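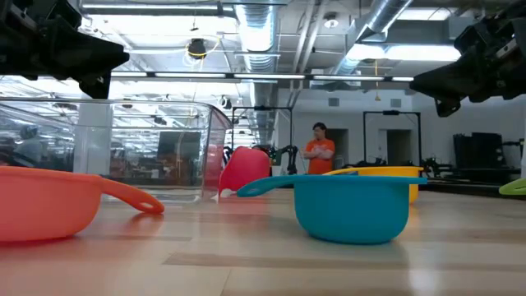
Two-arm bench, 22nd May

Got both arms moving off one power supply tonight! Shobha had the new supply wired up before I even got my jacket off, and the left arm no longer sags when the right one starts a fast move. That sag has been bugging us since October, and I'm so happy to see it gone.

The goal for this stretch is still the same: pick up the plastic bowls with the handles and put them in the clear bin. The handled ones are great test pieces because there are two totally different ways to grab them, by the rim or by the handle, and each one goes wrong in its own special way.

Rim grabs

Good on the teal bowl. The deep basin gives the jaw plenty of wall to close on. The orange one is wide and shallow, so I have to come in much lower, and the jaw tip touched the table on the first few tries. Raised the floor limit by 6 mm and the touching stopped, but now it only catches the very top of the rim. Want to try 3 or 4 mm next time and see if there's a sweet spot.

Handle grabs

Harder and way more fun. The handles are flat and lie so close to the table that a straight-down approach mostly just pushes them along. Prakash suggested pressing on the far rim with one arm so the handle tips up, then taking it with the other. Tried it by hand-guiding both arms and it worked on the third go – I may have yelled. Needs proper timing between the two sides before I'd trust it to run alone.

Settings as left

Close speed down to 13 percent. Grip current limit same both sides. Controller loop count rolls over at 3000 now, so old logs won't line up with new ones. Last good run is saved as 3624 in the Drasta folder (NOT the Wirno one, that's the single-arm stuff).

Clear bin

The depth sensor still can't make up its mind about it. Shiny walls, overhead lights, you name it. Revathi wants to run a strip of matte tape along the top edge so there's something solid to find, and I think she's right. For now the bin position is typed in by hand, so please don't nudge it!

To do

Tape on bin edge – Revathi
Softer pads for the right jaw, the left pair is fine
Ask Heikki if the spare cable chain is spoken for
Try the yellow bowl starting right behind the teal one, want to see if the arm can reach over without clipping
Write down the tip-and-grab timing while I still remember it: press, count of two, close, lift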